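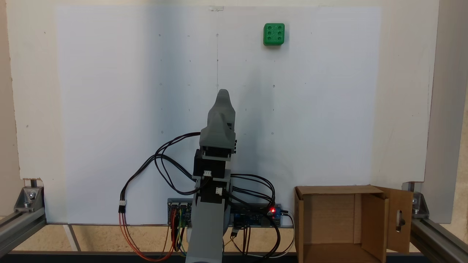

A green block with six holes, set out like the face of a die.

Games > Reviews > Dice and Press-Your-Luck

Reviews Rules Help Forum Contact

We use cookies to remember your settings. Accept Manage

Ritetti, the boxed dice game from Stankevičius

I've been wanting a new push-your-luck game for the house since last summer, when our old one got left at a lake cabin and never came home. Ritetti has filled that hole and then some. We've had it out most nights in August and I still get a little jumpy when the cup comes around to me!

If you've ever played any of the old farkle-type games you already know most of this. You roll a handful of dice, set aside the ones that score, and decide whether to bank your points or roll what's left. Roll nothing useful and you lose everything you built up that turn. First player to 2000 wins. What Ritetti adds is a small deck of cards, and each turn you flip one that bends the rules a bit (fives are worth nothing, or a pair counts as three of a kind, or you have to roll at least once more no matter what). That last one is a monster. I had 780 points sitting there in one turn, ready to bank, and my brother-in-law Eliseo Pacheco reminded me, very sweetly, what my card said. Gone. I yelled loud enough that the dog left the room.

The dice are lovely. They're chunky, with deep pips you can feel with your thumb, and they make a good heavy sound in the cup. The corners are rounded enough to tumble properly even on a tablecloth. My mom has trouble with small print and small anything, and she can read them from her side of the table with no help.

The cup is leather outside and felt inside, so it's quiet, which matters if you have a kid asleep down the hall. The score pad is fine. It's a score pad. I wish the columns were wider, and we've already gone through a good chunk of it, so I'd love it if refills were sold separately. For now we use the backs of envelopes.

A game takes us 40 minutes with four people. It's shorter with two, though I think it loses something that way, since half the fun is a whole table chanting at you to roll again. The box says ages 8 and up and that seems right to me. My niece is younger and plays on a team with her grandfather, and the two of them are shameless. They never bank.

The rule sheet could be better. The section on what happens when two cards cancel each other out is a single sentence, and we read it out loud three different ways one Tuesday night before settling on our own version. (We let the newer card win.) There's a longer explanation in the travel edition, Ritetti Nulden, which a friend lent me. That one has smaller dice and a zip pouch, and the card deck is trimmed down. Good for a backpack, but I'd get the full box first.

Storage is smart too! The cup drops into a round well in the tray, dice go inside the cup, cards slot in beside it, and nothing rattles around when the box goes on the shelf sideways.

I'm already eyeing the expansion deck, though I've promised to win a game with the regular cards first. Eliseo is ahead of me and has started keeping the old score sheets on his fridge.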